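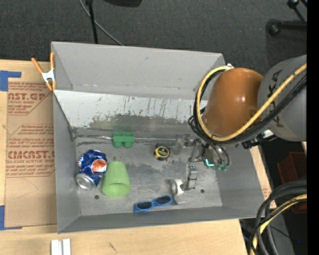
Sirkka Hakala thinks I've been reading the Dradcombe ballot all wrong, and that the extra votes everybody gets so excited about are just the summer women from the packing sheds, who never made it onto the Løken payroll in the first place. She wrote this in the margin of my last entry in green ink, underlined twice, with a page reference (bless her) to a box I hadn't opened yet.

9 Sep 2024

So today was the box. Writing it all down while I still remember which pile was which.

For anyone picking this notebook up cold, the problem goes like so. The Løken cannery strike vote in July: 1,336 for, 111 against, 1,447 papers altogether. Those are the branch secretary's numbers and they add up, I've checked his sheets twice and Kamol has checked them once. The company payroll for the same month has 1,019 names on it. Løken's manager wrote to the newspaper saying the union had stuffed the box, the newspaper printed it with great pleasure, and pretty much every short account of the strike since then has either repeated the charge or skipped over it looking embarrassed. I had been leaning toward "somebody stuffed the box, but they'd have won anyway." They would have, easily, but that's a lazy place to stop and Sirkka was right to poke at it.

The box is mostly boring. Receipts for coal, a lot of letters about the hire of the hall, a furious exchange over a banner that had the name of the town spelled wrong. But near the bottom there's a bundle of subscription cards with string around it, and the string label says "sheds," and I made a noise loud enough that Kamol came over.

The cards are for people paid by the gang. Løken didn't pay them. Løken paid a gang leader, so much per crate, and the gang leader paid the women (nearly all women, a few boys) and took her cut. So in the company's books a whole gang is one line, and the line isn't even in the payroll, it's in the purchase ledger between tin and salt! The union signed them up individually. If you are in the union you get a ballot paper. There's your gap, or a big piece of it.

I'm trying not to run off down the road with this. Things I still can't say:

The cards don't all have dates. Some are stamped from the spring and some aren't stamped at all, and an unstamped card could mean she joined and never paid, or she paid and the collector was tired. Whether you could vote without having paid is in the rule book, which we have in two editions that disagree. The later edition says you must be clear on the books. The earlier one says "members present." I would love to know which one was lying on the table that night.

Then there's Plutosberg. The Plutosberg shed was across the river and had its own collector, and I can't tell yet if its people voted in Dradcombe or held their own meeting. Sirkka says they walked over. Her evidence is one line in a memoir written long afterward by a man who was a child at the time, and he remembers the walking, the singing, and a dog. I like the line a lot. I don't think we can hang a number on it.

Kamol's objection, which I'm putting down properly because I was a bit short with him at lunch: if the gang women were a large share of the vote, why are none of them on the strike committee, and why did the settlement not mention them at all? He's right that it's odd. The settlement gives the payroll hands their raise and says nothing about the crate rate. Either the union collected their subs and their votes and then left them at the door, which would not exactly be the first time, or there was a side deal with the gang leaders that never got written into the main paper. Kamol reckons the first. I'd like it to be the second, so I should be extra careful when I go looking.

What I want to get away from is the way the argument is usually set up, where the only people who count as having worked somewhere are the people the employer wrote down. The manager's letter leans on that completely. He says there were this many hands, here is my book, therefore fraud. And he must have known perfectly well who was in his sheds, he could hear them from the office. You still get versions of it now, every time there's a row over agency staff and who is entitled to a say, and I had a long grumble to Kamol on that subject which I won't copy out.

Practical stuff. Started putting the cards into Litelar this afternoon. It did fine on the printed headings and very badly on the collectors' handwriting, and it keeps trying to merge sisters. Two women with the same last name and the same street come out as one person, which for our purposes is the exact mistake we are supposed to be fixing. I've turned the auto-merge off. Please leave it off, even if it nags you. If you think two cards are the same woman, put a note in the comment field with your initials and we'll argue it out later.

Also, spell names the way the card has them, even when it's obviously wrong. I "corrected" a handful before I came to my senses and have now un-corrected them, I think all of them, but the first tray wants a second look.

The string: I kept it, it's in the envelope with the label. Don't throw out the string.

Sirkka wants a count of gang cards by the end of the week so she can put a figure in her talk. I told her she can have a count of cards but that it isn't a count of voters, and she said she knows the difference, and she does, but the people writing up talks don't always. I'd rather she said "several gangs" and left it there for now. We didn't settle it.

Next: go through the purchase ledger for July and pull every crate payment with a gang leader's name on it, then match leaders to cards. The collectors mostly wrote the leader's name in the top corner, so that part should be doable. Kamol is taking the two rule books home to compare the voting sections line by line. I'm going to write to the county record office again about the Plutosberg minute book, third try, politely.

Banner letters are in the left-hand folder if anybody wants cheering up. They spelled it Dradcomb and then refused to pay.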